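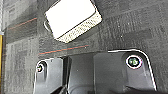 *A sponge on the carpet tiles, seen from the wrist camera beyond the two gripper fingers.*

I had promised my sister-in-law I would write up the open afternoon at Jatberg, so with my feet up and a cup of tea going cold, I'm finally doing it. It was October, there was drizzle, and I walked past the door twice before a kind young man from Drarnier waved me in.

Our host was Gervásio Figueiredo, who runs the collecting side of a project they call Gilbert. He has the patience of a good piano teacher! Gilbert is meant to learn household handling from examples, and somebody has to make those examples one by one, steering the arm by hand while the cameras record. A single try is called an episode. They had 58 on the board when our group of 19 shuffled in, and Gervásio hoped for a few more before five o'clock.

I had pictured shiny factory parts, I suppose, but what they want is the stuff from under your own sink. Sponges come up a lot. They squash and they tip, and a person picking one up off the floor never gives it a thought, while the learning system needs to be shown it from every angle you can manage - and then again with the sponge turned a little.

We were each offered a turn at the controls (they call the handset the Stunidard, after an old teacher of somebody's). My first try was dreadful. I came down much too fast, and I apologized to the arm out loud, which got a laugh. Gervásio told me they keep the clumsy episodes too, marked as such, and I found that very comforting.

After a break for coffee and some excellent almond cookies, he talked us through baskets, a much harder subject than I would have guessed.

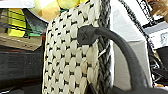 *Close in on the woven basket, with its dark curved handle and braided rim.*

A weave has a great many little edges in it, and a handle that curves looks different every time the wrist turns. Gervásio likes his operators to approach slowly and settle on one spot before closing the fingers. A retired upholsterer in our group had strong opinions about where to grip, and the two of them were still at it when I went to find my coat. I left at nearly 6, with two cookies in a napkin. They're doing another afternoon in the spring, and you sign up at the front desk.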